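Chapter 2
Buying a Name: What a Franchise Fee Pays For

Restaurant chains like to talk about size. A brochure will tell you how many branches there are and how many countries they cover, and it will hope you stop reading there. A large number of outlets shows that many people have signed a contract. It says very little about how many of them made a living from it.

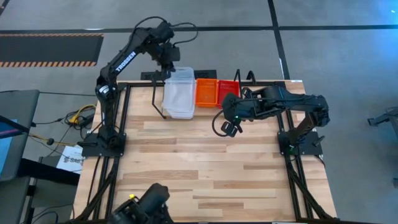 Reading time: 13 minutes

Take Brimomance, a grilled chicken chain that began in Drostusbridge. Its sales pack claimed 1,134 restaurants. Jadwiga Sadowski, who was thinking of opening one in Ernby, asked for the list and went through it line by line. Only 557 were open and run by franchisees. The rest were kiosks, sites "in development" and branches owned by the parent company, Chidiac.

None of this was against the rules. The pack never said what it meant by a restaurant, and few buyers had asked. Still, a company that is loose with an easy figure may be looser with a hard one, such as average takings - and average takings are what the bank will want to see.

We will come back to Sadowski's papers throughout the chapter. As you read them, keep asking who wrote each figure and who gets paid if you believe it. 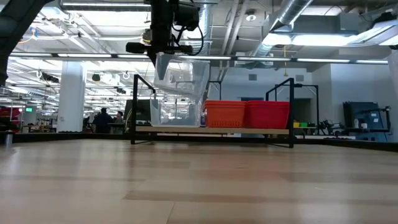 2.1 The opening fee and the monthly royalty

Most franchise contracts ask for money twice. The opening fee is paid once, before a single meal is sold. The royalty is a share of sales, so it falls due even in a month when the owner makes a loss.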